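Search this site Search Go

Speaker notes: Lacing, tying and the ordinary shoe
Fri 24 May
Mateja Softić

Slide 1. Title

Introduce self, thank Bujar for the slot. Twenty minutes plus questions. Handouts are at the back, one per pair of seats. Ask people to keep their own shoes on until slide 9.

Slide 2. Scope

Low-cut trainers with flat or oval laces. Boots, skates and anything with a zip are excluded. Elastic replacement laces get one mention on slide 8 and are otherwise out of scope.

Two separate problems are often treated as one. Lacing is the path of the lace through the eyelets. Tying is the knot at the top. A good knot on badly tensioned lacing still gives a loose shoe by midday. State this slowly, it is the basis for everything up to slide 9.

Slide 3. Parts

Use the large diagram. Upper, tongue, eyestay (the reinforced strip that carries the eyelets), throat (the opening between the two eyestays), sole. The plastic or metal tip is the aglet. When an aglet fails the lace frays and will not pass through a punched eyelet without a lot of bad temper. Heat-shrink tube is an adequate repair. Clear tape lasts a week or two.

Pause for anyone copying down the terms.

Slide 4. The Gronberg survey

We looked at 238 pairs left at the Gronberg repair counter during April. Pairs were logged as they came in, before any work was done. Recorded for each: lacing pattern, knot if still tied, lace condition, heel counter condition.

Points to make:
- Criss-cross lacing was by far the commonest pattern.
- 19 pairs had odd laces, meaning a different length or section on left and right.
- Crushed heel counters went together with knots that had been left tied. Correlation only. Do not let the room run off with this one. Somebody will ask whether pulling shoes on without untying them causes the crushing. It is plausible and we did not test it.

The sample is people who bother to have trainers repaired. Say so before somebody else does.

Slide 5. Lacing patterns

Criss-cross, straight bar, and the heel lock. Draw each on the flip chart, do not rely on the slide, the lines are too thin from the back row.

Criss-cross: tension spreads fairly evenly, adjusts itself a little as the foot flexes. Start from underneath at the bottom pair of eyelets and check that both ends are equal before going further.

Straight bar: tidier to look at. Less pressure across the instep. Harder to tighten from the top in one pull, so each bar has to be taken up in turn. An even number of eyelet pairs makes it simpler.

Heel lock: uses the top extra eyelet, where there is one. Form a small loop on each side, pass the opposite end through, pull back and down. Useful where the heel lifts. Uncomfortable if overtightened, particularly at the front of the ankle.

Slide 6. Taking up tension

Start at the toe end. Seat the heel first, foot flat on the floor. Take up each crossing in order towards the ankle. Pulling only on the free ends tightens the top 3 crossings and leaves the rest as they were. Demonstrate with the red practice lace.

Tongue must be central before the last crossing. If it drifts to the outside of the foot during the day, look for a lace keeper on the tongue and use it. Many wearers have missed it.

Slide 7. The knot

Reef bow against granny bow. Both start with a half knot, then a bow. If the bow is wrapped in the same direction as the half knot, the result is a granny. It sits along the shoe, heel to toe, and works loose. If the direction is reversed the bow lies across the shoe and holds better.

Test: tie as usual, pull gently on the loops, look at how the bow settles. Lengthwise means granny. The cure is to reverse the first half knot and leave the rest of the habit alone, as changing the second stage is much harder for adults.

Allow around 20 seconds for people to look at their feet. They will do it whatever I say.

Slide 8. Lace material

Round laces in smooth polyester slip most. Flat cotton grips well but wears at the eyelet edge. Flulik flat and Humberg oval are both in the sample bag, pass it round clockwise and get it back. Elastic laces: convenient, tension cannot be varied much once set.

Length: too short and there is no second pull, too long and the loops catch.

Slide 9. Practical

Shoes off, one each on the desk, toe pointing away. Unlace completely. Relace with criss-cross, then tie a reef bow. Bujar Todorova takes the left side of the room, I take the right. Spare laces in the Spahić tin. Stop at the bell even if unfinished.

Slide 10. Questions

Leave this slide up. If there are none, go back to the tongue.

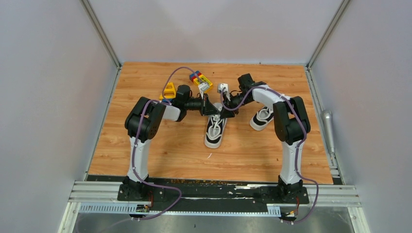
Slide 10: two trainers on the board, the centre one with white laces across the tongue.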